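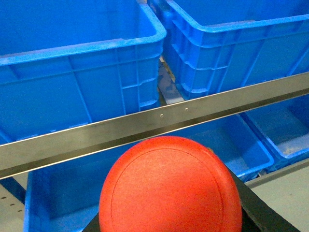 Blue crates and a red ball, seen from the gripper.

Filed under: Automation / Shop Floor

Sorting arm handles simple parts, still slow on mixed bins

A sorting arm built by Erska has completed a first round of bin-picking tests at the Itanura parts depot, with results that split sharply by object type.

The trial covered 500 picks into open blue crates. The arm finished 278 without help. Most of the rest were stopped by the safety controller or ended with the part dropped outside the target crate. Balls and blocks gave few problems. Flat brackets, bagged fasteners and anything lying against a crate wall accounted for the bulk of the failures.

Speed remains the weak point. Mean cycle time was 13 seconds per part – a trained picker on the same station needs 2. Crate rims and the steel rails of the racking force the arm to take longer paths, and the planner currently recalculates each one from scratch.

"It can do the dull part of the job at night, when the rate matters less," said Gerardo Zuccaro, who ran the tests. "I would not put it on the day shift yet."

The control software, Plelunance, was first written for household tidying, where it was used to return toys and laundry to baskets. Erska says the grasp planner carried over with few changes, while the collision model had to be replaced.

A second round is planned for September at D'Amico, with deeper crates and a revised fingertip.

Contact the newsroom | Terms of use | Back to top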